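# Retiring a community reading room's floor wax schedule: how often, and with what?

**Posted by Plerkville Reading Room Office** in Building Care, November 9, 2019

Our organization operates a public reading room in Plerkville, on the ground floor of a former dry goods store. The floor is large-format tile throughout. It came to us with a written maintenance schedule from the previous tenant, which calls for a coat of acrylic floor finish every quarter and a full strip and recoat each July. We have followed that schedule without question.

The board has now asked whether any of this work is necessary. The annual strip costs $2,000, and we close for two days while it is done. Our cleaning contractor, Emcombe, recommends that we continue. The tile supplier's general leaflet says only that glazed tile "does not require sealing or finishing," and does not address floors that have already been finished.

We would appreciate guidance on the following points.

- Is there any benefit to an acrylic finish on glazed tile in a space with ordinary foot traffic?
- If we stop, must the existing finish be stripped, or may it be left to wear away?
- Does the grout require separate treatment?

For reference, the room is open six days a week. There is one entrance from the street, with a short mat that visitors tend to step over. We do not use a floor machine. Daily cleaning is by string mop and bucket, with a neutral cleaner measured by eye. Patrons have remarked that the floor looks cloudy near the entrance, and our staff have noticed that the cloudiness returns within a day of mopping.

We would like to know whether testing a small section first is sensible.
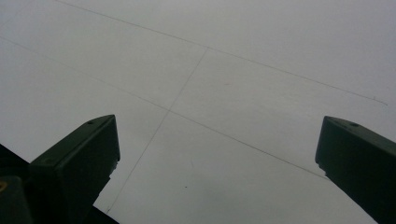
*Faint ruled line with a short tick near one end.*

We are not able to send samples to a laboratory. Any reply that can be carried out by a small staff with household tools would be most welcome.

---

**Rezaul Cassim**

I managed building services for a group of branch libraries for 14 years and dealt with this same question at several of them. The short reply is that you may stop applying finish, but you should plan one last, thorough strip before you do.

**On whether the finish helps.** Glazed tile has a hard, closed surface. Acrylic finish was developed for softer and more porous floors such as vinyl composition tile, where it takes the wear in place of the floor itself. On glazed tile it has little to grip. It scuffs, holds fine dirt, and comes away in patches at doorways and along the main walking routes. I would expect the cloudiness you describe near the entrance to be worn finish, cleaner residue, or a mixture of the two.

You should first confirm that the tile is in fact glazed. Look at a chipped edge if you can find one, perhaps under a radiator or at a threshold. A glazed tile will show a thin top layer that differs from the body beneath. If the color and texture run all the way through, you may have unglazed porcelain or quarry tile, and you should ask again before doing anything.

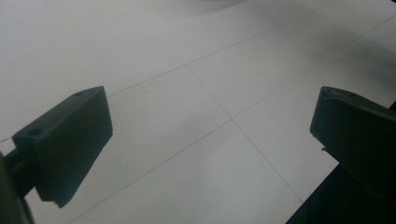

*Pale, slightly glossy tile with light-gray grout lines.*

**On letting it wear away.** I do not recommend it. The finish will go first where people walk and will remain along the walls and under the shelving for years. The result is a floor of two shades, and the older finish often yellows. One branch I looked after tried this, and we ended up paying for the strip regardless, with a good deal more handwork in the corners.

**On the test area.** Yes, please do one. Choose a section that includes some traffic and some edge. The following procedure served us well.

1. Sweep and dust mop the section, then mop it with plain water and let it dry.
2. Apply stripper at the dilution printed on the container. Do not mix it stronger in the hope of saving time.
3. Leave it wet for the full period stated. If it begins to dry, add more solution.
4. Agitate with a nylon pad or a stiff deck brush. Do not use steel wool, which leaves fragments that rust in the grout.
5. Pick up the slurry with a wet vacuum. A mop will spread it.
6. Rinse twice with clean water, changing the water between rinses.
7. Allow it to dry overnight and examine it in daylight from a low angle.

Ventilate the room well, wear gloves and eye protection, and keep the public out until the last rinse is dry. Stripper is very slippery underfoot. It should also be kept off wood baseboards and the feet of wood furniture.

**On grout.** Cement grout is porous, and stripping will clean it but also leave it open to stains. After the final rinse, allow the drying time given on the sealer label and apply a penetrating grout sealer with a small brush. Wipe any excess from the tile before it dries. Epoxy grout does not need this. A few drops of water will help you tell the difference: cement grout that has no sealer darkens as it takes in the water, while epoxy grout does not change.

I would also ask the contractor for a written price for the final strip on its own, separate from any quarterly work. Contractors are entitled to recommend what they sell, but you should be able to see each charge.

---

**Navaratnam Floor Desk**

Stop waxing it. Tile does not need wax. We tell customers this every week.

Buy a flat microfiber mop and throw out the string mop. Measure the cleaner. Most cloudy floors we are asked to look at have too much soap on them.

---

**Fedoment Facilities Group**

We agree in substance with Mr. Cassim and wish to add three matters that a public building should consider.

The first is slip resistance. Removing a finish changes how a floor behaves when wet, and the change may be in either direction. Before the whole room is stripped, please have someone walk the dry test section and then the damp one, in ordinary shoes, with another person present. If it feels less secure than the rest of the floor, obtain a professional slip test before proceeding. Your insurer may have a view on this, and a short letter to them in advance is prudent.

The second is matting. The short mat at your door deserves more attention than the finish does. Grit carried in from the street is what dulls a tiled floor. We advise clients to provide enough matting for each foot to land on it at least twice, and to have it vacuumed daily. In one lobby in our care, which receives 4,000 visitors in a busy month, longer mats reduced the mopping from daily to every second day – the tile itself was never treated with anything.

The third is the daily routine once the finish is gone. We would suggest the following.

- Dust mop before every wet mopping.
- Use a neutral cleaner, measured with a cup or dispensed by a pump.
- Change the water when it becomes gray, and in any case every 30 minutes.
- Rinse with plain water once a week.
- Scrub the grout by hand twice a year with a soft nylon brush.

We differ from Mr. Cassim on one point. If the test section shows that the finish is already thin across most of the floor, a neutral cleaner and a scrub pad may remove what is left near the entrance, and the full strip could be limited to the perimeter. This depends on what the test shows, and we would not decide it beforehand.

The written schedule should be amended once the board has reached its decision, with the date and the reason noted on the page. Otherwise the next manager may find the old version in a drawer and begin waxing again.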